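Section 4. Comparing grippers on the floor pickup course

You have the arm bolted down and homed, so now comes the fun part. This section takes you through a side-by-side trial of the Gunix two-finger gripper and the Stenberg suction head, using the same objects and the same controller settings for both. Set aside an afternoon, and go slowly the first time through.

Before you start

1. Fit the Gunix gripper to the wrist plate and tighten the ring by hand until it clicks.
2. Plug the tool cable into port 2. The light on the wrist turns green once the controller knows which gripper it has.
3. Load the profile called Zistside Floor. It keeps the wrist slow near the ground, and you will be glad of it!

CAUTION: Keep your hands out of the reach circle whenever the wrist light is green. Press Hold before you move an object or reset the course.

Running the trial

4. Open a new log and type in the gripper name. Kha Nghiêm wrote the log screen so that both grippers can share one page — very handy later.
5. Start with the paper objects, then go on to the hard ones.
6. Let the arm try each object until the log reaches 251 attempts. Don't nudge anything that lands badly; a miss is useful data.
7. Press Hold, swap to the Stenberg head, wait for the green light, and repeat steps 4 to 6.

NOTE: Our first run with the two-finger gripper had 73 missed grasps, almost all on thin flat pieces. Slowing the close speed helped a lot, so try that before you touch the force setting.

Choosing your objects

Cups, scrap paper and bits of ceramic, all at floor level:
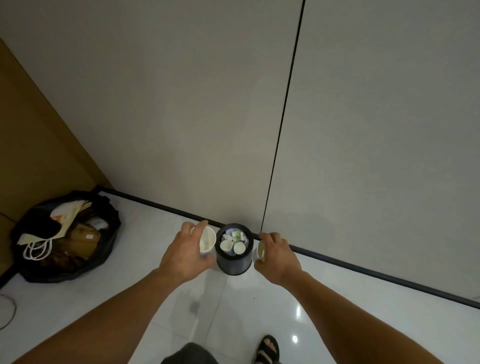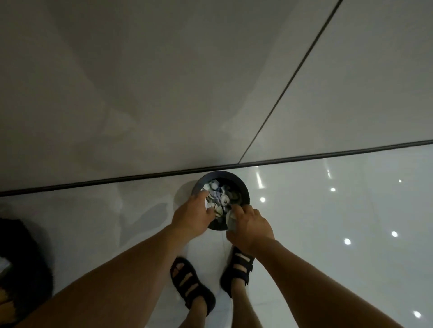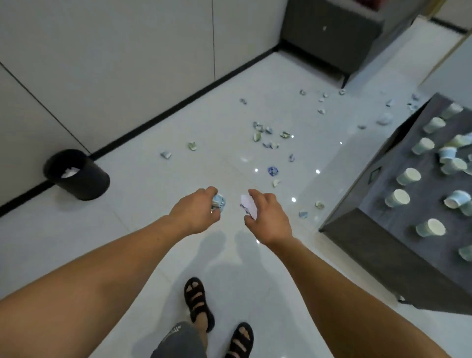
A good course has objects that fail in different ways, and this is where the two grippers really start to show their character. Suction loves a flat, smooth face and hates a crumpled one, while two fingers are happy to pinch a crumple but may struggle to get under something thin. Paper cups like the one gripped at the rim and side in the first picture make a great opening test, as you can ask for the same hold from the fingers and then watch how much the wall bends. Save small curved shards for last, and wear cut-proof gloves when you set them out.

8. Log each object under its own name. "Cup" is too vague if you have both paper and ceramic ones.
9. When both runs are finished, choose Compare. Tâm Mạc likes to sort by object first and gripper second, and I've come around to that view too.

If the Compare page stays blank, check that both logs use the same profile name, including capitals. Error 759 means the tool cable was unplugged during a run; reseat it and repeat from step 4.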